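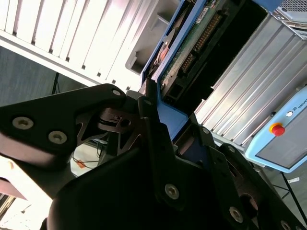
Which gripper should the disassembly cell use for the second half of the grant?
The linkage gripper from Kerekes, with the finger plates we have now. The Flastow parallel unit stays on the shelf as a spare.

Progress on the Pandbridge project, February

We ran both grippers on the same desktop tower, 86 cycles each, pulling drive trays and placing them in the fixture. The Kerekes unit finished 12 more cycles without an operator stop. Most of the Flastow stops came at the drive cage, where its wide body touched the case wall before the fingers closed.

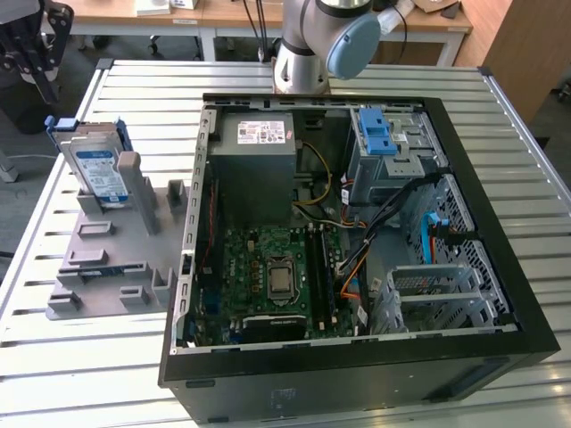
Test cell with the tower open and two hard drives standing in the fixture.

Controller work is behind plan. The Cellia controller drops the force signal on long runs — we logged it twice — and the supplier has sent new firmware that we have not loaded yet.

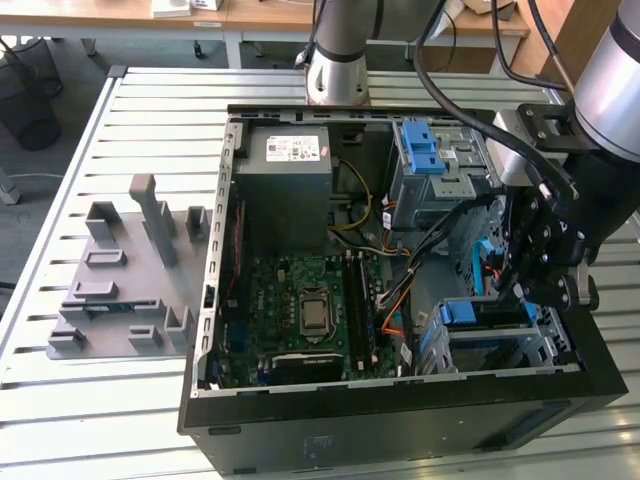 Until that is done, we are keeping runs under 30 minutes and saving the logs after each one. Spending on spare finger plates and cables this period came to $1,051, within the budget line. Memory module removal starts next, using the same tower and the same arm program.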